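Home News Schedule Roster Tickets Ballpark Contact

FOR IMMEDIATE RELEASE

Rorameck Baseball Club to Play August Home Games at Pandey Field

FELLURITZ – The Rorameck Baseball Club will play all of its August home games at Pandey Field in Felluritz while the infield at its regular park is rebuilt. The club and the Felluritz parks department signed the agreement this week. Nine games are covered, including the final home game of the regular season.

Pandey Field holds 3,000 people, counting the grass bank beyond left field. It was the home of the Felluritz town team for many years and is now used mostly for high school and American Legion play. The lights were replaced before last season, and the visiting clubhouse has new showers.

Work on the Rorameck infield could not wait until the fall, club president Devendra Goel said. Water has been standing behind second base after even light rain, and the club lost several dates to it in June. The contractor will strip the infield, lay new drain lines and put down fresh sod and clay.

"We would have liked to finish the season at home," Goel said. "The groundskeepers told us the drains had failed and that patching them again was a waste of money. Felluritz had the open dates and the field is in good shape. Our fans will have a short drive and the same baseball."
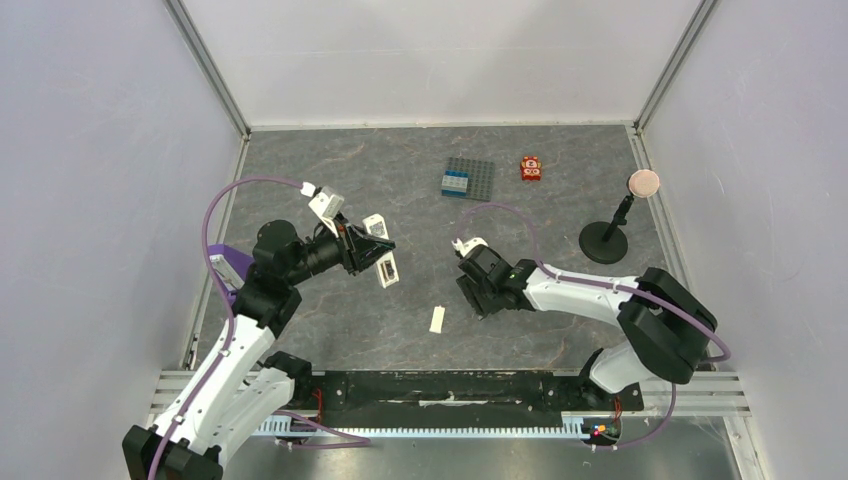 Two robot arms over a gray, stone-patterned tabletop.

Start times will not change. Night games begin at 7 p.m. and gates open an hour earlier. If a game is rained out, it will be made up as part of a doubleheader during the same series where the league schedule allows. Games that cannot be made up at Pandey Field will be moved to the opponent's park, with Rorameck batting last.

Manager Naveen Sachdeva took the team to Felluritz for a workout before the agreement was signed. The outfield is deeper than the one his players are used to, especially in right center, and foul ground is wider on both sides.

"Our left-handed hitters are going to lose a few home runs and pick up some triples," Sachdeva said. "The pitchers like it. I want our corner infielders to get as many pop-ups there as they can before the first game. There is a lot of room to cover, and the fence down the third base side comes up on you."

Rorameck goes into the final part of the schedule in second place. The club leads the league in stolen bases and has allowed the fewest walks. Its bullpen has been used heavily since the middle of July, and Sachdeva said he expects to add a left-handed reliever before the roster deadline.

Season tickets will be honored at Pandey Field. Seats there are not laid out the same way, so each account will be given a new section and row as close as possible to the current one. The ticket office will mail the new seat assignments. Holders who do not want to attend the moved games may trade those tickets for credit toward next season by returning them before the first pitch of the game printed on the ticket.

Single-game tickets for the moved dates will be sold through the Rorameck ticket office and at the Pandey Field window, which opens at 5 p.m. on game nights. General admission is $9. Tickets already bought for box seats will be moved to the covered section behind home plate.

The club will also set aside 200 seats at each game for players in the Felluritz youth league and their families. Coaches may request them through the parks department. Youth players who come in uniform may stand with the Rorameck starters for the national anthem, and coaches should have them at the first base gate half an hour before the game.

Parking is free in the school lot north of the field. The smaller lot by the clubhouse is reserved for team buses, umpires and cars with disability placards. Outside food is allowed. Coolers, glass bottles and metal cleats are not allowed in the stands.

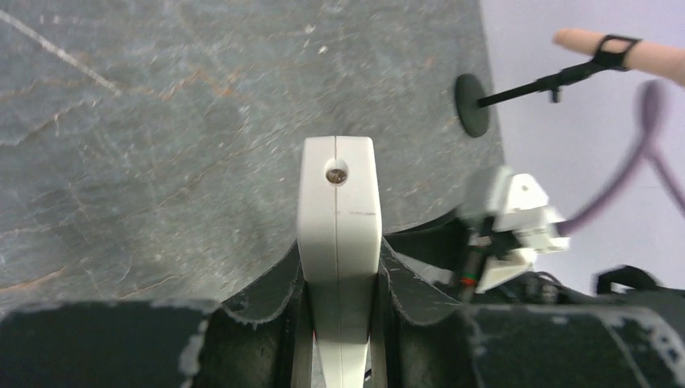
Radio and Scoring

Games will be carried on the club's usual station with the regular crew. Atum will again sponsor the printed scorecard, which will have a map of Pandey Field on the back and the ground rules for balls hit into the left field bank. A ball that reaches the bank on the bounce is a double.

About the Club

The Rorameck Baseball Club plays summer baseball with a roster of college players and area residents. Players who come from out of town live with host families during the season.

Media Contact

Reporters who need a seat in the Pandey Field press box should write to the Rorameck club office by noon on the day before the game. Space is limited and visiting radio has first call on it. Interviews with Goel or Sachdeva can be arranged through the same office.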